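Sunday washing, and a hoodie that refuses to dry

December 28, 2025

The days between Christmas and New Year are my favourite days for washing. The shops in Pleston are too full, my neighbours are away at the lake, and I can use the machine at any hour without feeling guilty about the noise.

I started with the towels, then the tablecloth from the dinner. Tsehay Chala had told me to put salt on the wine stain immediately, and I did it, but I think I used too much. The stain is now pale pink and has the shape of a small country. I will try again in January with something stronger.

After this came the dark things. When I was new here I mixed everything, and for one winter I had grey socks, grey pillowcases and one grey blouse which was before a very nice yellow. Now I make two piles on the floor and I check each pocket. Today I found a bus ticket from Leiva and a button that doesn't belong to any of my clothes.

The fleece hoodie is the difficult one. It is charcoal, very soft, and it drinks water like a camel. My cousin Florencia left it with me in the autumn and I have more or less adopted it. I close the zipper, I turn it inside out and I wash it cold, with only half of the usual soap. 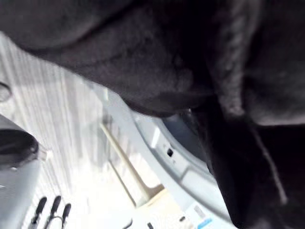
Fleece also collects every hair and every thread from the other clothes, so I have stopped washing it together with the towels. I learned this slowly. Fabric softener is not good for it either – it makes the cloth feel a little greasy, at least to me.

For drying I lay it flat over two chairs near the window, with the sleeves open like for a hug. The hood needs the most time. In the evening I turn it, and the next morning the hood is usually still damp, so I wear something else and complain about it to Florencia on the phone. She says I can give it back any time. I have told her that I will think about it after the cold weather.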